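Evaluation of the Kindix Handheld Gripper Kit for Two-Handed Demonstration Recording

Final Project Report
Department of Mechanical and Automation Engineering
August 2025

1. Purpose

The department asked the project group to assess the Kindix kit, a pair of hand-held grippers sold by Pistness, before deciding on a purchase for the undergraduate manipulation laboratory. The laboratory currently records demonstrations by moving a robot arm by hand. Students in the introductory course have found this slow, and tasks that need two hands cannot be recorded at all with the present equipment.

The evaluation considered setup, handling, quality of the recordings, and the documentation supplied with the kit. Price was not part of the assignment and is not discussed.

2. Equipment and Setup

The kit was supplied on loan for 25 days. It consists of two grippers, their cables, a power unit, a set of mounting plates and a license for the recording software, Skulta. The software was installed on a laboratory workstation that met the published requirements.

The first installation failed at the calibration step. The manual refers to a menu that is no longer present in the current version of Skulta, and the group lost most of a morning before the supplier's support desk sent the correct procedure. Later calibrations took 3 minutes each when both grippers had been left connected.

Both grippers are wired. The cables are long enough for work at a table, but they must be routed clear of the forearms before a session begins. Operators who skipped this step were more likely to stop partway through a recording.

3. Test Tasks

Tasks were chosen from the Mansour exercise sheets already used in the course. They included picking up a single block, passing an object from one gripper to the other, and handling a flat framed panel over a white board. The panel task was considered the most demanding, as the object is wide and has to be held by its edges at a controlled angle.

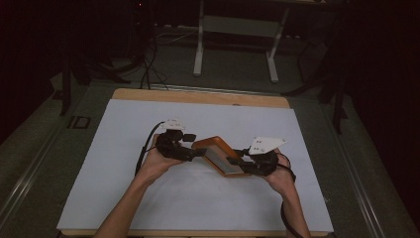 Each operator completed a practice period before any recording was kept. A total of 80 recordings were made, of which 37 were of the panel task. A recording was rejected if the object was dropped, if a cable caught on the table, or if the software reported lost tracking.

4. Findings

Single-object tasks were learned quickly and produced few rejected recordings. The panel task gave mixed results. Grip on thin edges was firm, but operators reported fatigue in the wrist during longer sessions. The weight of each gripper sits forward of the hand, and the handle offers only one position. Operators with smaller hands had difficulty opening the jaws fully.

Skulta stored the recordings reliably, and no files were lost. Its export function is limited to a single format, so a conversion script had to be written for the course software. The script is included in Appendix B.

5. Recommendation

The group recommends purchase of one kit for the laboratory, subject to receipt of a corrected manual from Pistness. Sessions on two-handed tasks should include scheduled rest periods. The department should also ask whether an adjustable handle is available before ordering any additional units.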